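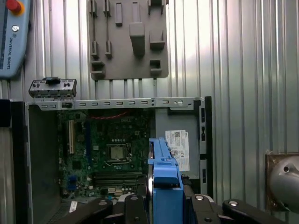
Amrit Lavoie asked whether the Harnov board list covers Windows 7 32 bit. It does, for chipset drivers only.

# Harnov driver list

One row per board, 994 rows.
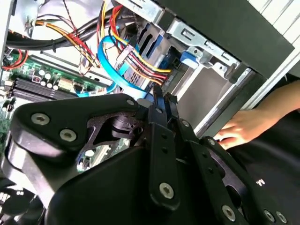 Sound and network drivers are kept in a separate file.

- `boards.csv`: board name, socket, chipset
- `drivers.csv`: version, system 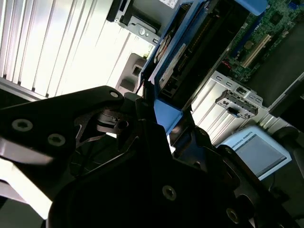
## Gaps

Jonix boards have no socket type yet.

Comments

Diane Lachance: Row 45 is listed twice.

Amrit Lavoie: Fixed on Saturday.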